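Old office computers get a second life at Bruradance

The repair room at Bruradance is open again, and it has come back with a bigger bench, better light and a healthy queue of tired desktop computers waiting for a look inside. If you have ever wondered what sits behind the side panel of the machine you type on all day, this is a terrific place to find out!

The reuse program runs under the Osum banner and takes in retired office towers from businesses all over the district. Last year 1,315 machines came through the door. Plenty needed nothing more than a fresh drive, others were stripped down for parts, and a stubborn few kept people happily busy for weeks.

Work is done with the tower on its side and the cover off, so the whole motherboard is within easy reach. Processors and hard drives that have come out go into grey holders next to the case. It's a lovely simple system - every part has its own spot, and the spots are shaped to suit. 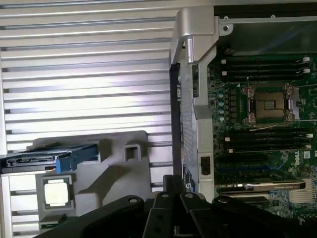 A processor in its grey tray, next to the open computer and its empty socket.

The processor is the bit that makes first-timers hold their breath. It's a small square of metal and circuitry, and the socket it belongs to has a field of fine golden pins that don't forgive clumsy fingers. Newcomers are shown how to ease the lever arms up, lift the chip straight out by its edges and set it down flat. Once they've done a couple, they usually want to do every machine in the room.

Drives are much friendlier. The ones on the bench this month ride in bright blue caddies, a colour you can spot from the doorway, and the whole thing can be handled as one piece. With the caddy resting in its holder the connector is easy to check for dust or damage before the drive goes off for wiping.

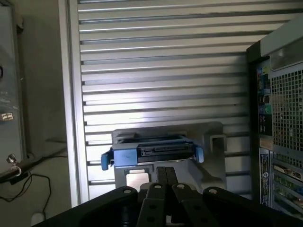

Munteanu, who wrote in after the first evening back, had expected to be hopeless at it and ended up doing four drives before the tea was poured. The wiping took far longer than the lifting out, the letter said, and could there please be a later finish next time? There could, as it happens. The evening session now runs until half past nine.

All wiping is done on site, and every drive gets a line in the logbook before it moves on. Any that can't be wiped are set aside for shredding. Of the most recent batch of 103 computers, 78 were judged good enough to go back out whole, and another 19 are being kept for memory, fans and power supplies. The last six are still under discussion, which in this room can be quite a lively business.

Several of the towers are Dells, a favourite with regulars who like how much can be reached once the cover is off.

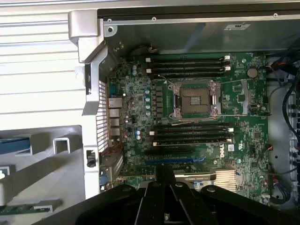 One reader from Cekero asked whether home computers are welcome too, having a similar tower in the garage that hasn't been switched on in years. They certainly are. Bring the power cord if you still have it, leave the monitor at home, and copy off any photos you want to keep.

Finished machines go to households and study rooms around Cekero, with a fresh operating system and a printed page of tips for getting started. Demand picks up towards the end of winter, and the bench will be busy right through August.

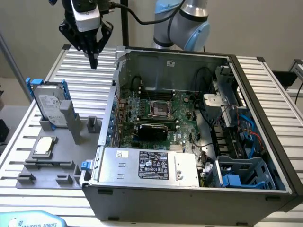
Opened up on the bench: a tower on its side, with a hard drive in its blue caddy at left.

New hands are very welcome, and no experience is needed. Tools are supplied. Drop-off is at the side entrance from 10 am, and the evening session starts at six.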